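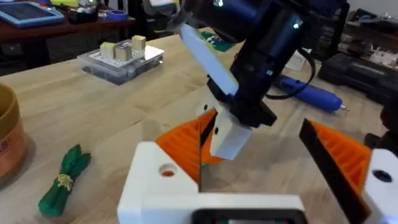
I have been putting off the money post for months, and a few of you have written to ask for it, so I made a big pot of coffee this morning and got out the folder with the receipts. If you came for robots doing clever things, come back next time. I'm going to talk about shopping.

When Byung-chul Nam and I decided to go in together on a second arm, we did what I suppose everybody does and started with the arm. We spent most of July reading about arms. We had a spreadsheet with reach and payload and how loud the thing was, and Byung-chul even color coded it, bless him. At the end of all that we had a number, 2448 dollars, and we both looked at it and said fine, that's the budget. I wish I could go back and tap myself on the shoulder, because that number had no cables in it. It had no spare fingers, no power strip, no clamps, and not one single thing for the arm to pick up!

The Wekbridge kit we settled on came in under what we'd planned for the arm itself, and I was so pleased with us. Then came the rest. Mounting hardware, a better power supply, and a second camera with a cable long enough to go where we wanted it came to 626 dollars all together. I had written down zero for that. Bok-nam Song, who has been building this kind of thing a good deal longer than we have, looked over my list and asked very kindly where the line for fingers was. I said the fingers come with it. She laughed for quite a while.
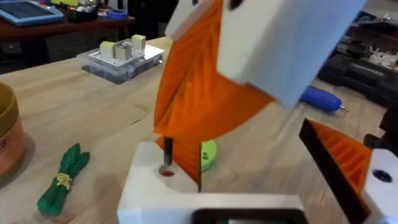
Fingers and pads are the part of the budget I'd ask you to think hardest about, whether you're buying for a school club or a spare room. They're what touches everything, so they're what you end up fussing with, swapping, reprinting and ordering again. Skanine sells sets and so do plenty of others, and we've tried printing our own with mixed luck (my first batch went straight in the bin). I like the ribbed orange kind, partly for the grip and partly because bright orange is easy to pick out over pale wood, even when it's moving fast enough to blur. My finger line now says 357 dollars for the year, and I'm not going to pretend that's generous. Put down what you think you'll need and then put down some more.

The things to pick up are the cheap part, and the part I enjoy most. Little blocks cost next to nothing. So does a toy bunch of asparagus, and I'd take that over a fancy test set any day of the week. You want some shapes that are square and easy and some that are long and a bit awkward. Look in the kitchen drawer before you open a catalog.

Tools are where I'd spend sooner than we did. I got by with one sad screwdriver for far too long, and a small powered one with a decent case of parts to go with it has saved my wrists. I didn't count any of that against the robot at first – it felt like cheating to call a screwdriver robot money – but of course it is. So is the tape.

For next year I'm keeping 20 percent back and not giving it a name. Byung-chul wants to spend it already, on a Filtach controller he's been reading about at night, and he has sent me the link four times. I've told him we can talk about it once I've sorted out the shelves.

If you have a budget of your own that went sideways, I'd love to see it in the comments, especially what you paid for shipping. I left shipping out of everything above because I couldn't find half the slips.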